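Fletby Business Park -- Unit 13, second floor
Fire and general safety walk-round, 2026-09-30
Comments typed up same day, sorry for the shorthand

1. Exit routes
Main stair -- OK. Clear top to bottom.
Back stair -- NOT OK. Flattened boxes on the half landing again. Same comment as May. Move them today, not when the recycling goes.
Door to back stair opens fine, closer is slow. Needs adjusting.
Exit signs lit -- yes, all. The one by the kitchen is hanging off one screw.

2. Extinguishers
Kitchen, CO2 -- tag in date, pin in.
Corridor, water -- tag in date, but the bracket is loose and it's sitting on the floor. Rehang.
Print room -- none. There's a hook and a sign and no extinguisher. Ask Ukel if they took it for service and never brought it back.

3. Desks and cables
Mostly fine. Power strips off the floor on the window side, good.
Two strips plugged into each other near the printer -- fail. Unplugged one while I was there.

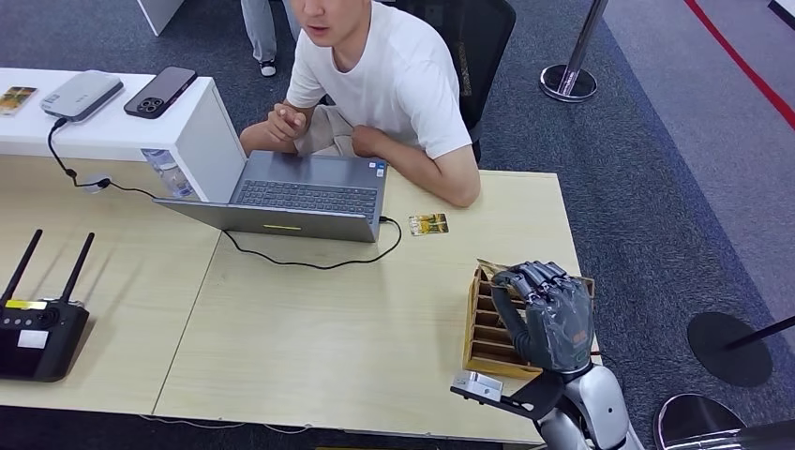
Portable heater under a desk, no test sticker. Take it home or get it tested. Heaters are not allowed under desks anyway, see the Fletby tenant rules.
Chargers left on overnight -- can't check in daytime, reminder only.

4. Kitchen
Microwave clean, vent clear.
Toaster right under the wall cupboard, scorch mark on the underside. Move it to the other counter. Please.
Fridge seal split at the bottom. Not a saftey item but somebody should know.
First aid box -- plasters low, eyewash expired. Reorder both.

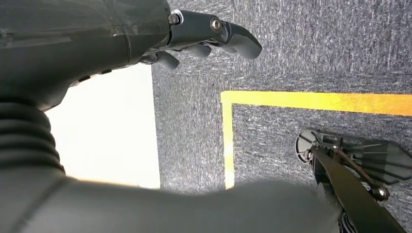
5. Alarm and detectors
Weekly bell test log -- 2 weeks missing. Fill in if it was done, leave blank if it wasn't. Don't guess.
Call point by the lifts -- cover cracked, still works on test key.
Panel shows no faults. Battery label unreadable, Jiltusden to confirm age at next visit. Job ref 881.
Smoke head in store room had a plastic dust cap on it. Removed. Check the others the decorators worked near.

6. Floors, doors, lighting
Carpet edge lifting outside the washrooms, trip risk. Taped for now.
Fire door to store room wedged open with a paint can -- fail. Wedge gone, paint can gone too.
Emergency lights -- flick test only. Fitting 173 did not come on. The full three hour test is due, book it.

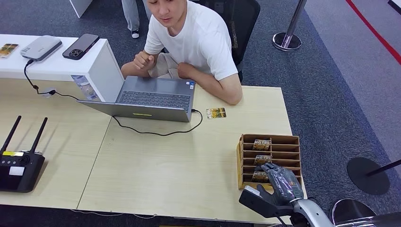 Blinds cord by the end window has no cleat. Low risk, fix when someone has a drill out.

7. Store room
Yokoyama shelving, top shelf overloaded and bowing. Heavy stuff down to the bottom.
Aerosols next to the boiler cupboard. Move.
Step stool -- one foot missing. Binned.

Result: PASS WITH ACTIONS
Urgent -- back stair boxes, print room extinguisher, fitting 173
Within the month -- everything else marked above
Recheck of urgent items next week, will just turn up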